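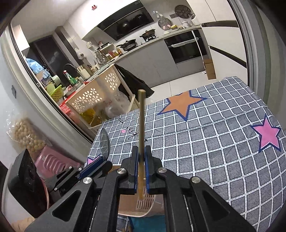
Projets étudiants / Sommeil et vie quotidienne

Compte rendu de projet, 2020-10-12

Je dors mal depuis la terminale, alors quand il a fallu choisir un sujet pour le module d'enquête, je n'ai pas cherché très loin ! Avec Alcides Bragança, mon binôme, on est partis d'une question toute bête : est-ce que le linge de lit change quelque chose à la façon dont les étudiants dorment, ou en tout cas à la façon dont ils pensent dormir ?

Au début on voulait tout faire (la literie, le bruit, les écrans, le café...) et notre encadrante nous a gentiment dit de couper. On a gardé les draps. Alcides était déçu pour le café, il avait déjà écrit trois pages dessus.

Le questionnaire

On l'a distribué dans deux résidences, Grillham et Dusard. Plus de 200 réponses, ce qui nous a franchement surpris, vu que la moitié des boîtes aux lettres de Dusard ne ferment pas et que nos feuilles traînaient dans le hall. On demandait la matière du drap, sa couleur, s'il était uni ou à motifs, la fréquence de lavage, et une note de sommeil sur la semaine écoulée. La question sur le lavage a été la plus sautée. On s'en doutait un peu.

Côté motifs, j'imaginais une majorité de draps blancs ou gris unis, et pas du tout ! Beaucoup de gens ont apporté le drap de leur chambre d'ado, avec des étoiles, des carreaux, des dinosaures. Une fille de Grillham nous a écrit au dos de la feuille tout un paragraphe sur sa housse de couette à hérissons, qu'elle refuse de remplacer tant que le tissu tient. Je l'ai recopié en annexe, c'est mon passage préféré du rapport.

L'essai sur un mois

En octobre, 30 volontaires ont accepté de tenir un carnet de sommeil, deux semaines avec leur drap habituel et deux semaines avec un drap de coton uni acheté chez Lopes, la mercerie derrière la gare. La patronne nous a fait un prix, merci à elle (et désolés pour le carton qu'on a rendu éventré).

Il faut être clair, ce n'est pas une étude médicale. Les notes viennent des participants eux-mêmes, au réveil, et certains carnets ont visiblement été remplis d'un seul coup avec le même stylo la veille du rendu. On en a écarté quatre.

Sur le reste, la note moyenne ne bouge presque pas. Par contre les commentaires changent beaucoup : pendant les deux semaines de drap neuf, les gens parlent de la texture, de l'odeur, du lit qui fait « chambre d'hôtel ». Plusieurs disent avoir mis plus de temps à s'endormir les premiers soirs, et une personne a craché le morceau en avouant qu'elle avait remis son vieux drap par-dessus.

Ce qu'on ferait autrement

Laver les draps neufs avant de les distribuer, déjà. Ensuite, relever les carnets chaque semaine. Et puis on saisirait les réponses au fur et à mesure, parce que tout taper en deux nuits dans le tableur Pleveo, pour un projet sur le sommeil, c'était un peu ridicule. Les tableaux et le questionnaire vierge sont dans l'annexe, avec les hérissons.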